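Vira Koval studies why small parties merge before elections and why the mergers so often fail afterward. Her doctoral work at Skamden covered 32 alliances in local councils. She spoke with us on 3/5/26.

"I started with seat counts, like everyone," Koval said. "The bigger list gets more seats, so they join. That explained the signing. It did not explain the breakup." 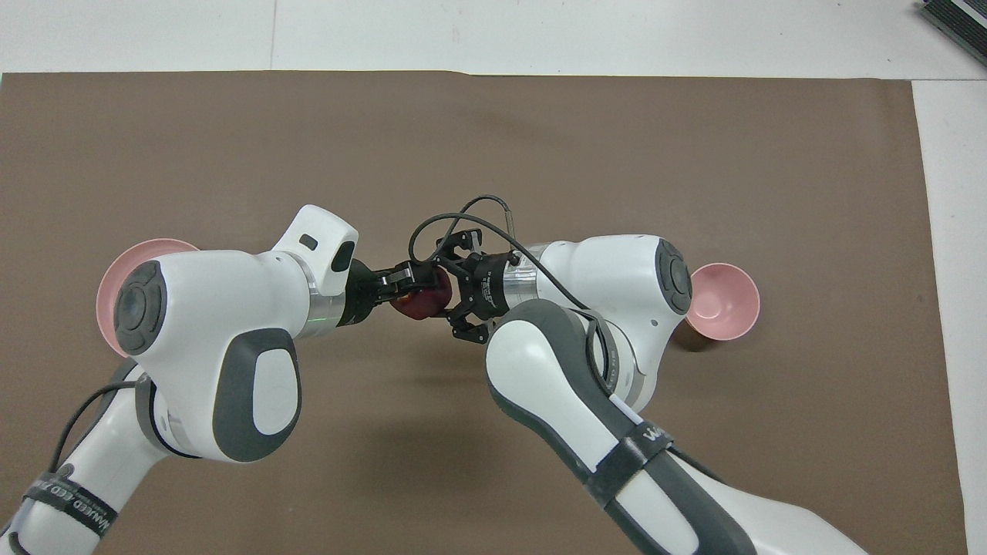
Koval moved on to interviews with party officers in July, and did 40 of them. Most ran long, and the notes she found most useful dealt with candidate order and office space. To explain list placement she talks about one prize and two claimants, something like the dark red apple with a gripper at it from either side. "Both parties want the top spot in the same district," she said. "They put off that talk until the last week."

Her adviser, Zakhar Savchuk, pushed her to drop 5 cases where the records were thin. She kept 4 of them and put them in an appendix.

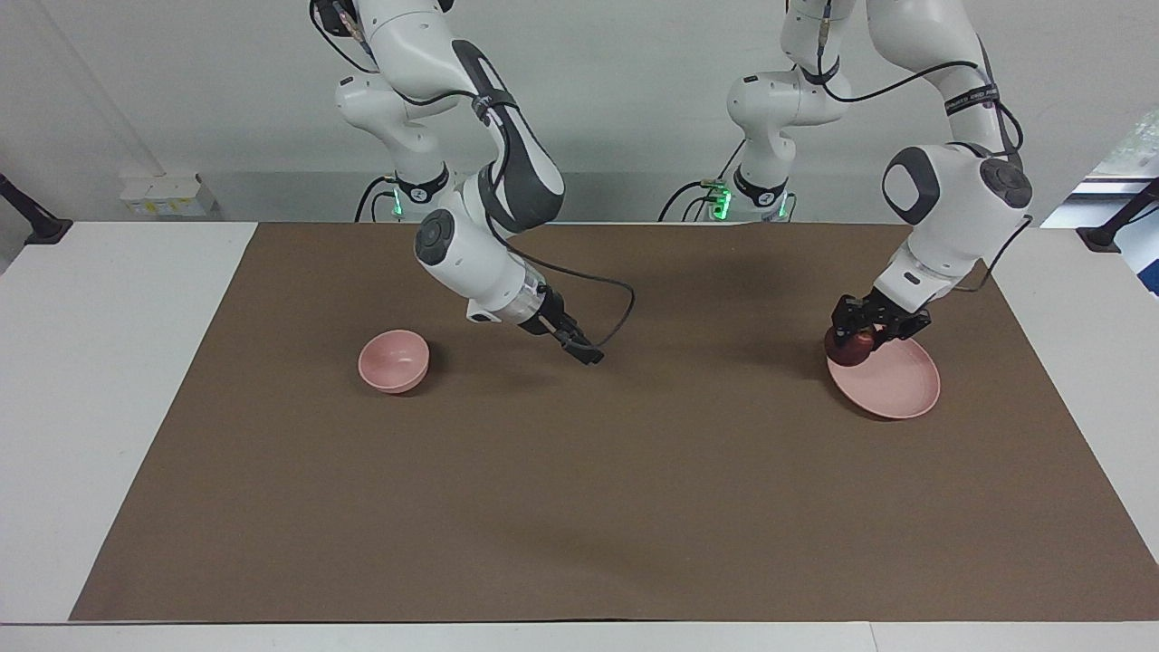

The Sillbridge merger is the one she returns to most. Two parties there shared a list for one term and split over a transit vote. "The transit vote was the excuse," Koval said. "The staff had stopped speaking months before."

She is now turning the thesis into a book and plans a second study on how members vote on merger terms.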